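Clunamell Glass Fruit Plate

Tableware > Serving > Plates and platters

Round plate in clear glass with a thin rim. Sold singly. Hand wash recommended, dishwasher tolerated (see below).

Our notes

We get sent a lot of plates. Most of the letters that come with them promise that the plate will change how a family eats, and we have yet to see a plate do that. The Clunamell is a plate. It holds fruit on a table where people can reach it, and if your fruit now lives in a drawer in the refrigerator you may eat a little more of it. Or you may walk past it for a week and throw out the bananas.

The maker calls the shape "breathable." We asked what that meant and got a second copy of the brochure. As far as we can tell it means the plate is flat, or close to it, so the fruit spreads out instead of sitting three deep the way it does in a bowl. There is some sense in that. Fruit at the bottom of a deep bowl gets bruised and forgotten, and you find out about it by smell. On a plate you see most of what you have. Whether that deserves its own word on the box is another matter.

The trouble with flat is that round things roll. Apples and big oranges stay put once they lean on each other. Small fruit is less obedient, and the thin rim won't stop a plum that has made up its mind. Load the large pieces first and use the gaps for the rest. Grapes are fine as long as they stay on the stem.

Bananas are where we part ways with the brochure altogether. It says the plate "accommodates a full mixed selection." A short, curved banana will tuck in behind the apples. A long straight one will stick out past the rim whatever you do, and you will end up laying it on the table alongside. We would keep most of the bananas somewhere else anyway, as they hurry everything else along. If you like the look of one or two with the rest, eat them first.
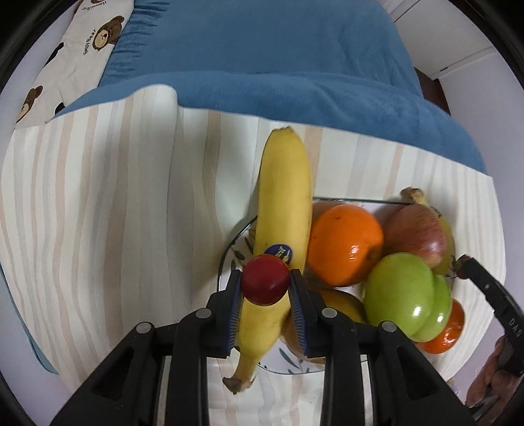

Gunvor Fjeld wrote to us that she had owned the plate since April and thought we were being too hard on it: her bowl used to hide a soft tangerine every single week, and with the plate she hasn't lost one yet. She did add that she buys less fruit at a time now, which may be doing more of the work than the glass. We would say so too, but we'll let her have the point about tangerines.

A mixed plate does look good, we'll give it that. A large orange with a red apple and a green one close by needs no arranging, and clear glass doesn't fight with the colors. If you have a patterned tablecloth it will show through between the pieces, for better or worse. On a dark table you will see every fingerprint.

Stickers: take them off before you put the fruit out, or don't. Customers ask. They peel more easily from a banana than from a ripe pear, where a bit of skin tends to come along.

What goes on it, in our experience

Apples, oranges and tangerines keep well at room temperature for several days and are what this plate is best at. Mangoes and pears can ripen on it, but turn them now and then, because the side against the glass goes soft first. Plums and cherries should go out the same day you mean to eat them. Berries need something with sides. Cut fruit is fine for an hour at a party and then belongs in the refrigerator.

Cleaning

Warm water, mild soap, soft cloth. The box says dishwasher safe. The leaflet inside the box says "hand washing preserves brilliance." We asked which one to believe and were told both. Our shop plate has been through the machine 20 times and has a faint haze near the rim that you have to tilt it to see. If that would bother you, wash it by hand. Don't stack it under anything heavy, and don't pour boiling water on it to see what happens.

Compared with the others we carry

The Plevoven bowl is deeper and holds more, and it's the better choice if you have children who go through apples by the bag. You will lose a piece at the bottom from time to time. The Løken wire basket does let air in from underneath, so it has a stronger claim to the word breathable, but it leaves marks on soft pears and is a nuisance to dust. The Clunamell is the one to buy if you want fruit out on the table and you don't keep much of it. If you already own a large dinner plate that you like, try that for a week before ordering anything.

Things the maker says that we can't confirm

That fruit lasts 2 days longer on it. We saw no difference against an ordinary plate, though we didn't run anything you could call a study – we bought two bags of apples and watched them.

That it was "tested by 3,000 households." No details were supplied.

That the glass resists scratches. Ours has one. A bunch of keys was involved, so draw your own conclusions.

Ordering

Ships in a plain carton with paper padding. Check for chips along the rim when you unpack and write to us within the week if you find any – Eskil Hellström handles replacements and will ask for the order number. Returns are accepted if the plate hasn't been used. A plate that smells of banana has been used.

Page last updated 25/11/2021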